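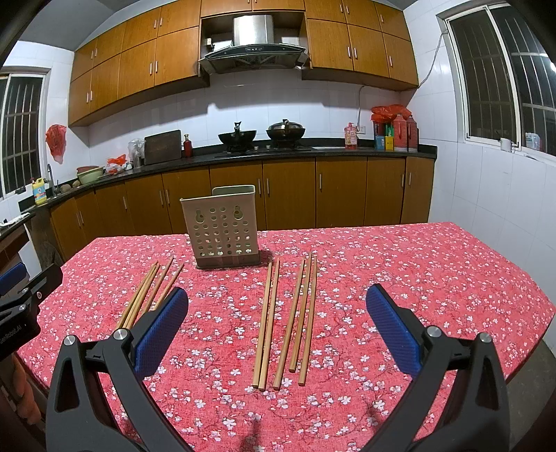 *Chopsticks on a flowered tablecloth.*

# The Heat Under the Street

By Huguette Gosselin

Every hot shower ends the same way. Water that cost money to heat spends a few seconds on your skin and then goes down the drain, still warm. Dishwashers and washing machines do the same thing. All of it runs together in the sewer, and in most cities it carries its heat to the treatment plant and then into a river.

In Sotimside, part of that heat now gets used twice. A small energy plant on Jorkley Street pulls warmth out of the main sewer line and sends it to 1,685 apartments. The sewer is a 24-inch pipe that sits nine feet below the road. From the sidewalk there's very little to see except a brick building with a louvered door and a faint hum.

Sewage is a better heat source than it sounds. In January, when the air in Sotimside can stay below freezing for weeks, the water in the pipe is still about as cool as a basement. It doesn't feel warm to the touch. But a heat pump doesn't need its source to be warm. It only needs something warmer than the fluid inside its own coils, and it can make that fluid very cold.

The process is the one that runs a refrigerator. A refrigerant evaporates at low temperature and soaks up heat as it does. A compressor squeezes the vapor, which makes it hot. The hot vapor gives up its heat to water in a second loop, turns back into a liquid, and goes around again. A refrigerator moves heat from the milk to the kitchen. The Jorkley Street plant moves it from the sewer to the radiators.

What makes one heat pump better than another is mostly the size of the climb. Lifting heat from freezing air up to radiator temperature takes a lot of electricity. Starting from sewer water cuts the climb, so the compressor does less work. On a cold night the difference is large – and cold nights are when a power grid has the least to spare.
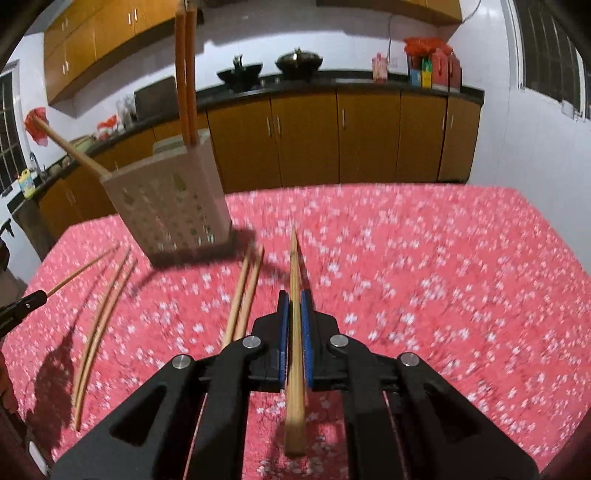 The hard part is the sewage itself. It has grease in it, and hair, and wipes that should never have been flushed. Grease is the worst of these for an engineer. It coats the walls of a heat exchanger, and even a thin layer acts like a blanket. The first exchanger in Sotimside was a flat-plate model with narrow channels, and it clogged in its first month.

Its replacement, built by a firm called Jallport, uses wider tubes and a screen that catches solids before they reach the metal. The screen scrapes itself clean and drops what it catches back into the sewer downstream. Chathurika Jayasinghe, who runs the plant, still has the exchanger opened and washed every few weeks. She puts a pressure reading on each side of it and plans the washing by the gap between the two.

Timing is the other problem. Sewers have a rush hour. Flow peaks at around 9 in the morning, after the showers, and rises again in the evening. Between two and five at night it drops to a trickle, and that's when bedrooms are coldest. The plant handles this with an insulated water tank, filled during the morning peak and drawn down overnight.

There is also a limit on how much heat can be taken. Treatment plants rely on bacteria, and bacteria slow down in the cold. If a city chilled its sewage too far, the water would reach the plant in poor shape for cleaning. Sotimside takes out only a few degrees, and the pipe picks some of that back up from the soil and from other buildings along the way.

Then there's cost. The digging was the biggest item, and the project is expected to take 20 years to pay for itself.

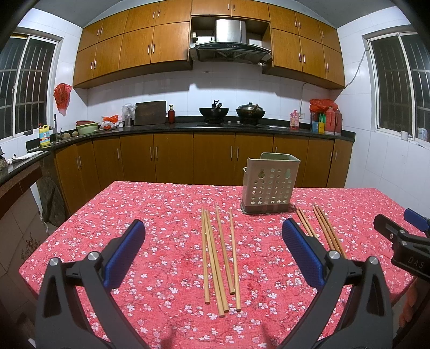 Lutfa Saha thinks that number scares people off more than it should. A road gets dug up sooner or later anyway, she argues, and a city that adds its heat pipes during a planned sewer repair pays for one trench instead of two. "Look at the repair list first," she says. "Then look at the map."

The map does matter. Heat doesn't travel cheaply, so the buildings have to be close to a big sewer, and there have to be enough of them. Dense blocks, hospitals and swimming pools work well. A suburb with long driveways and small pipes doesn't.

Jayasinghe gets calls from other towns now, and her first question is always the width of their main. Her own plant has room on the floor for a second heat pump. The bolts for it are already set in the concrete, and the city will decide on the money in November.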